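Raden Wall Bed – Fitting and Set-up Guide
Section 3: Fixing the cabinet and setting the lift

Issued by Ollville Bedroom Furniture, 2026-08-06

3.1 Before you start

Read this section through once before lifting any part of the cabinet. Two adults are needed from step 4 onwards. The side panels must already be joined to the plinth, as set out in Section 2, and the glue left to harden overnight.

Choose a solid wall. Brick and dense block are suitable with the plugs supplied. For a stud wall, the top rail must be screwed into the studs themselves, and the Prinitz fixing pack must be ordered separately.

CAUTION: Do not fix the cabinet to plasterboard alone. The pull on the top rail is greatest when the bed is halfway down.

CAUTION: Check for pipes and cables before drilling. Pay particular attention above and below sockets and light switches.

3.2 Fixing the cabinet

1. Clear the floor in front of the wall. The single bed needs 97 cm of free width between any fixed items such as radiators or door frames.

2. If the skirting board stands proud of the wall, cut the notch in the rear of each side panel along the printed line. Do not remove the skirting.

3. Mark the height of the top rail on the wall and draw a level line. Floors in older houses often slope, so measure up from the highest point.

4. Stand the cabinet against the wall. Check that the side panels are upright, and pack under the plinth if they are not.

5. Drill through the top rail into the wall. Use a 9 mm masonry bit for the plugs supplied.

6. Fit the screws loosely, working from the centre outwards. Check the level again, then tighten fully by hand.

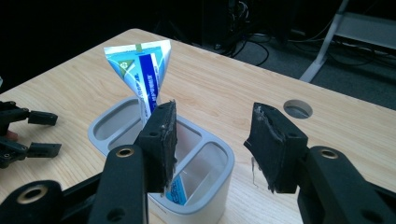

Note: A powered driver may be used to run the screws in, but the last turns should always be made by hand. Overtightening can pull the rail out of line and cause the bed frame to bind on one side.

3.3 Fitting the lift struts

The struts are supplied compressed and tied. Leave the ties in place until step 9.

7. Fit the bed frame to the pivot pins. The frame must swing freely through 90 degrees with no mattress on it.

8. Hold the frame upright. Clip each strut to its ball stud, thick end uppermost, and push the retaining spring home.

9. Cut the ties, keeping hands and face clear of the struts.

10. Lower the frame slowly. It will feel stiff without a mattress and may need the weight of both people to bring it down.

CAUTION: Do not let go of the empty frame when it is down. It will rise quickly.

3.4 Setting the lift

Fit the mattress and its straps before making any adjustment. A mattress of around 20 cm can be used only with the deep frame; the standard frame takes the Ardeleanu slim mattress or one of the same depth.

The lower bracket has 3 holes. The middle one is set at the factory.

If the bed drops too fast, move both struts to the outer hole. If it will not stay down – or lifts at the foot – move both to the inner hole. The two sides must always match.

Check the wall screws again after a month of use, and after any move to another room.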